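We use cookies to remember your preferences and to see which notebook pages get read. Accept all | Manage settings

Evwood bench notebook, December, started 7:40 a.m.

Starter trials, batch 6. I'm back on the rye after Shadi talked me out of giving up on it (thank you Shadi, I was this close to tipping the lot). Fed it 50 g flour and 50 g water last night and left it on the shelf over the fridge, where it's a little warmer. Smells like green apples this morning, so much better than the nail polish thing we had going on last week!

Flour is the new Tapsell stoneground. It drinks way more water than the old stuff, and Mereana warned me about that and I ignored her, so the first dough was basically gravel. Added another splash, let it sit, much happier.

Timings so far:
mixed 8:15
first fold 8:50
second fold 9:30, a bit late, I was on the phone with the mill
third fold 10:05

Dough at the third fold was smooth on top and still tearing underneath. I'd like one more fold in there but the last loaf went slack on me, so leaving it alone. 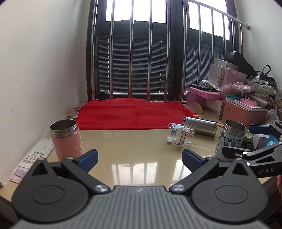
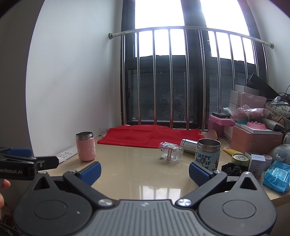
Pink drinkware on the beige tabletop, both times.

Shaping and bake

Divided into two, 300 g kept back for the small tin. Vaughan wants the tin loaf for sandwiches and doesn't care what it looks like, bless him. The other one went in the long basket with rice flour (heavy hand this time, after the great sticking incident).

Oven on full, lid on for the first part, then off until the crust went properly dark. Tin loaf came out at 13 minutes past two. Nice spring on it, one blowout on the side where I didn't seal the seam.

Crumb: tight near the bottom, lovely in the middle. Sour but not sharp. Tegan had three slices with butter before I'd written any of this down, so no final weight, sorry.

To do: order more rye, ask Jarrah if the Porine thermometer ever turned up, try the next one with a cooler overnight rise.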